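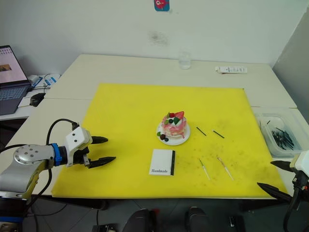 The cake on its plate, with the "Handmade" card in front.

Small cake, yellow mat

 The little cake is the one we use for table settings. It is a model, with pink and white marbled frosting running down the sides and a red strawberry near the back of the top. The green leaves and dark berries go with it, and a few of them sit down on the plate by the rim. The mat is the big yellow one, and it has its share of smudges by now. There are 22 settings in the full set, and this is number 5.

With a candle

One thin candle on top, with a small flame. The card is standing up in front of the plate for this one. It has a black border and the lettering is low down, so it reads well from the front. There's a clear glass behind the mat.

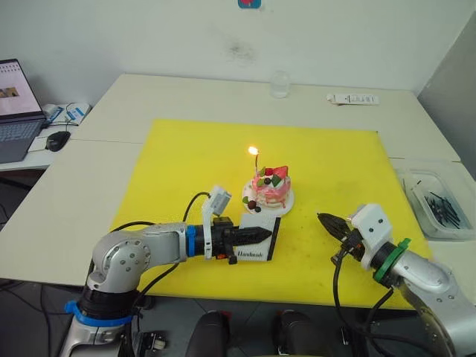

The card up close

The card is thicker than it looks from across the table -- more like a thin book or a notepad. The black edge has picked up white chips and scratches along the middle. We have had it since the Bednárik fair and have not touched it up. The plate is plain white with a glossy rim.

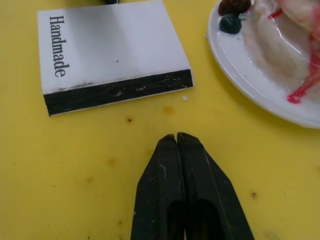

Two candles

Same cake, now with two thin candles on top. The plate is a little right of the middle of the mat and the card is upright again, with some space left between the two.

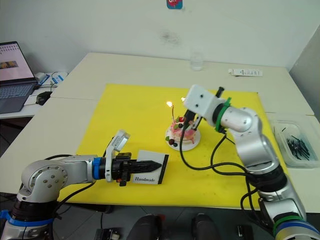
We like the pink against the yellow, and we plan to keep the mat for the rest of the set. Settings 6 and 7 will go up under Cevum when they are sorted. The older pages are still on the site -- 133 pictures in all, oldest first.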